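Section 4. Tote pick cell, wrist camera and finger setup

Applies to the Jostholm cell and the spare at Fukstead. Same fingers, same camera bracket. Controller menus differ a bit on the spare, see the end.

Do this after any finger swap, any crash, or if the picks start drifting toward one wall. Allow a half hour. Less once you've done it a few times.

Before you start

- Cell in manual, speed at the lowest setting. Key in your pocket, not in the panel.
- Air off and bled down before hands go near the fingers.
- 2 mm hex key, lint-free cloth, the finger gauge from the Potau kit.
- Empty tote in the pick position. Not one with parts in it.

CAUTION: The fingers can close when air comes back on. Keep hands out untill the gripper shows OPEN on the pendant.

4.1 Fit the fingers

1. Wipe the finger seats. Any grit and the finger sits proud.
2. Slide the finger on, curved side out. Push till it stops.
3. Start both screws by hand, then snug with the hex key. Don't lean on it.
4. Check the gap with the gauge. Gauge should drag a little, not stick.
5. Air on. Open and close ten times. Recheck the screws.

Note: replace fingers as a pair. One new and one worn gives you a crooked grip and you will chase it all day.

4.2 Camera

1. Clean the lens with the dry cloth. No spray.
2. Snug the bracket. If it moves with a fingertip it's loose.
3. Load program 283 on the pendant. Arm goes to the look position.
4. Bring up live view. A fingertip should show at the bottom of the picture. If you don't see one the camera has rotated in the bracket, loosen and turn it back.
5. Set exposure to 500. Glare on the tote floor is OK so long as the rim still reads as a clean line.
6. Save. It does not save by itself.

If the rim line breaks up, drop the exposure one step at a time. Don't tape over the ceiling lights (Horgan tried, made it worse on the other side).

4.3 Wall touch

Sets how close the finger can go to the side wall. Get this wrong and you either leave parts along the edge or scrape the tote.

1. From the look position, step to WALL TOUCH in the same program.
2. Jog down slow. Watch the tip, not the pendant.
3. Stop when the tip is right up against the inside of the wall. Don't press into it. If the wall bows, back off and come in again.
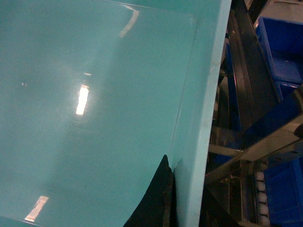
4. Hit TEACH and wait for the beep. No beep, no point saved.
5. Jog straight up till the tip is clear of the rim. Only then move sideways.
6. Repeat on the opposite wall.

CAUTION: Never jog sideways with the tip below the rim. That's how fingers snap.

4.4 Check run

Run the cycle with no parts, still slow. Then a handful of parts. Then normal speed. Stop for any scraping noise.

Fault 529 on the first cycle = wall points too close together, meaning you taught the same side twice. Redo 4.3. Fault comes back after that, check the tote is seated against its stops.

On the Fukstead spare the WALL TOUCH step is under Service, then Points. Everything else is teh same.

Write the finger change in the cell log with your initials. Spare fingers are in the top drawer. Last pair gone, tell Eilidh MacAulay so she can reorder.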